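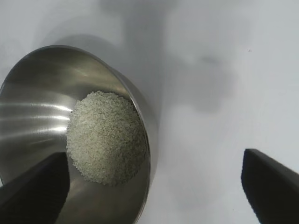
Lavetti mixing bowl, brushed steel, the large one – my review after one year

I bought this bowl in January of last year, in the small shop Donnelly on the way to my work. I paid 82 for the set of 3 bowls with lids, but I write here only of the large one, because the two small ones I gave to my sister and I can't say how they are now. It is the bowl which I use almost every day, mostly for rice, so my review is mostly from the side of rice.

First the size. On the label it was written 4 liters. I measured with a kitchen jug and it is true if you fill up to the rim, but no person fills a bowl up to the rim. For washing rice you need much empty space, so the water can turn and you can put your whole hand in. When I put two cups of dry rice, it makes a small hill on the bottom and the walls stay free. This is how I like it. In my old glass bowl, the grains jumped over the side each time I poured the water out, and I found them later under the dish rack.

The metal is brushed, so you don't see your face in it. In the shop I thought the shiny model from Jeser looked more expensive, and my colleague Itsuki Okabe has that one. We compared them at his home. His shows each finger and each drop of hard water. Mine shows them also, but you have to hold it against the lamp and search. After a year there are thin scratches in the bottom from a whisk. They go in circles and the brushing goes in circles too, so they don't disturb me.

The rim is rolled a little to the outside. It is thin, and I was afraid that it would be sharp, but it is smooth all the way and I never cut myself. The good side of this rim is that you can hold it with two fingers when your hands are wet. The bad side is that water stays in the fold. If you wash the bowl and put it directly into the cupboard upside down, next morning you will find a wet ring on the shelf. I dry it now with the corner of a towel, one turn around, and then it is fine.

Pouring is the weak point. There is no spout. When I wash rice I tilt the bowl far over and keep the grains back with my palm, and the water runs in a wide sheet over the rim and partly down the outside wall, to my sleeve. With slow pouring it goes better. Some people use a sieve, and probably they are right, but then you have one more thing to wash. The last spoon of water never comes out without taking rice with it. Skustarstead makes a bowl with small holes on one side only for this purpose, and I tried it at my mother's home. It pours better, I must say. But you can't make a salad dressing or beat eggs in a bowl with holes, and my kitchen has place for one large bowl.

Another thing is the light grains on light metal. I check my rice for small stones and dark kernels before the water comes in, a habit from my grandmother. In a steel bowl this is harder than on a dark plate. If my kitchen lamp is on, there are white stripes on the wall of the bowl and the rice next to them is difficult to look at. I turn the bowl a little, or stand between it and the lamp, and then every grain can be seen. For brown rice or lentils I don't have this problem.

Noise: yes. Dry rice falling into it from a height is loud, and early in the morning it wakes up my son. I pour now from low, along the wall. A glass bowl is more quiet, but also it's heavy, and I broke two of them.

The lid is from soft plastic and fits well, with a small tab for the thumb. It became a bit yellow after I kept marinated chicken with turmeric in it overnight. The bowl itself took no color and no smell. I kept in it kimchi, onions, and dough with much garlic, and after one wash with normal soap there was nothing left. The dishwasher is allowed for the bowl, and for the lid only on the upper shelf.

For bread dough it is large enough for one loaf of 500 grams flour. The bottom is flat but not very wide, so with a stiff dough the bowl walks on the table. I put a damp cloth under it. With a rubber ring under the bottom it would be a better product, and I wrote this to the maker, who answered politely and said nothing.

Would I buy it again? For the large bowl, yes. I would like to buy it alone, without the set, but the shop told me they don't sell it so. If you cook rice every day and nothing else goes in your bowl, look first at the ones with holes. If you want one bowl for many works – rice, dough, salad, eggs – this one is good, and you will learn how to pour from it in a week.

I give 4 of 5 stars. One star is missing for the pouring and the wet rim together.

Isamu Kaneko
13/02/2020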